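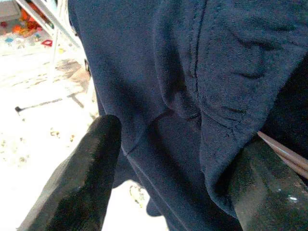 To: Rungnapa Thongdee
From: Gøran Hägglund
Laundry arms, April report

Bethel logged 175 attempts at hanging and sorting this month. I still can't recommend buying the second pair of arms. Koltden wants 583 a month for the service plan, and spare gripper fingers are extra.
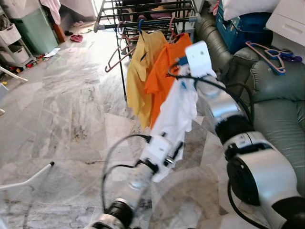 The quote also leaves out cables and shipping. I asked Dorkberg for a competing price and got a brochure.

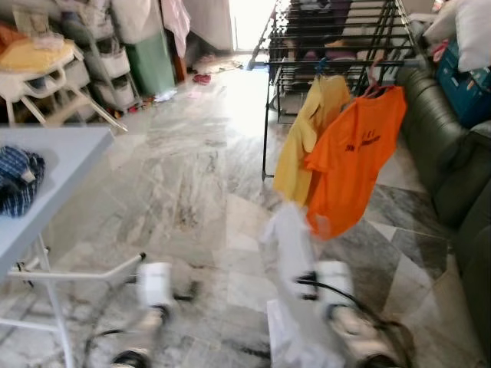

Floor space is the cost missing from the plan. Napaporn's budget has one line for the arms and nothing for what goes near them. With the drying rack, the ironing board and the sofa all in one room, I doubt a second pair fits. I'd hold the purchase, rent for 10 more weeks, and ask Koltden to put its repair times in writing.

Jinfeng disagrees and will send you his own note.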